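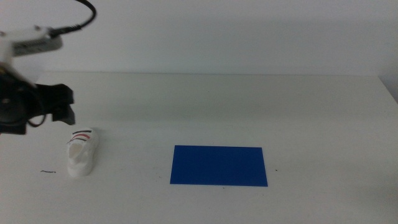 Hesalden, 24/04/2023

Alinach: registro de mantenimiento y prueba en carretera de deportivos de serie corta

Ficha de datos y README del repositorio

Resumen

Alinach es un conjunto de tablas con historiales de mantenimiento, mediciones en banco de potencia y notas de prueba en carretera de automóviles deportivos fabricados en series pequeñas. La unidad de registro es la visita a taller. Cada visita queda vinculada a un bastidor seudonimizado y, si la hubo, a una prueba en carretera posterior.

La recopilación la inició Till Görtz en el taller Welleck a partir de fichas en papel. Dilruba Siriwardena definió el esquema actual y Haruto Nishimura mantiene los scripts de conversión. Yuzuki Chiba revisa las altas nuevas.

Contenido

El conjunto cubre 80 vehículos repartidos en 9 modelos. Todos son de motor delantero o central y propulsión trasera. Quedan fuera las réplicas, los coches de competición sin matrícula y los vehículos con cambio de motor no documentado.

Estructura de directorios

visitas/ - un archivo CSV por modelo, una fila por visita
banco/ - curvas de par y potencia, una por ensayo
ruta/ - notas de prueba en carretera en texto plano, UTF-8
esquema/ - definición de campos y tablas de códigos
scripts/ - conversión, validación y exportación

Campos principales de visitas/

id_bastidor: cadena, hash truncado del número original. No es reversible con los datos publicados.
km: entero. Lectura del cuentakilómetros a la entrada. Los valores en millas se convierten y se marcan en km_origen.
motivo: código de la tabla motivos. Puede repetirse, separado por punto y coma.
piezas: lista de referencias internas. Las referencias del fabricante solo figuran en piezas_ext.
horas_mo: decimal. Mano de obra facturada, no tiempo de reloj.
estado_salida: apto, apto_con_reservas o retenido.

Mediciones en banco

Los ensayos se hicieron en un banco de rodillos Kubo. La potencia se expresa en kW a la rueda, sin estimar pérdidas de transmisión. Cada curva publicada es la media de 5 pasadas consecutivas en la marcha más próxima a la relación directa. La temperatura y la presión ambiente se guardan en la cabecera del archivo; la corrección atmosférica se aplica en la exportación y puede desactivarse con la opción --sin-correccion.

En tres modelos con control de tracción no desconectable la curva presenta una caída a régimen medio. No se ha suavizado. El campo aviso_ct vale 1 en esos archivos.

Prueba en carretera

El recorrido es fijo, de más de 15 kilómetros, con tramo urbano, carretera secundaria y autovía. El conductor anota ruidos, vibraciones, tacto de freno y comportamiento del cambio con el vocabulario de esquema/ruta_terminos.csv. El texto libre es opcional y no se ha traducido: hay notas en español, alemán e inglés. Ryota Hayashi firma la mayoría de las notas anteriores al cambio de esquema, que usan una escala de frenos distinta (campo escala_freno = A). Las dos escalas no son equivalentes y no se deben promediar.

Validación

Ejecutar desde la raíz:

python scripts/validar.py --todo

El script comprueba tipos, códigos y orden creciente de km por bastidor. Un descenso de km genera un aviso, no un error - hay cuadros de instrumentos sustituidos y el historial lo recoge en cambio_cuadro.

Limitaciones conocidas

Los coches proceden de clientes de un único taller, con un mantenimiento presumiblemente mejor que la media. No deben extraerse tasas de avería para un modelo completo.
Las visitas por siniestro están infrarrepresentadas; la carrocería se deriva a terceros.
El consumo de aceite es declarado por el propietario y no se ha verificado.
Faltan las presiones de neumático en parte de las notas de ruta antiguas.

Cambios en esta versión

Campo piezas_ext separado de piezas.
Corregida la conversión de millas en dos modelos de importación.
Eliminados los duplicados creados al fusionar las fichas de octubre.
La columna observaciones pasa a llamarse notas_taller.

Uso y cita

Uso libre para investigación y consulta particular. No se autoriza su empleo en tasaciones ni en anuncios de venta. Para citar: Siriwardena, D. y Görtz, T., Alinach, Hesalden, 2023.

Las correcciones se envían como incidencia en el repositorio, indicando id_bastidor, archivo y fila. Las solicitudes de retirada de un vehículo las tramita Yuzuki Chiba y se aplican en la versión siguiente.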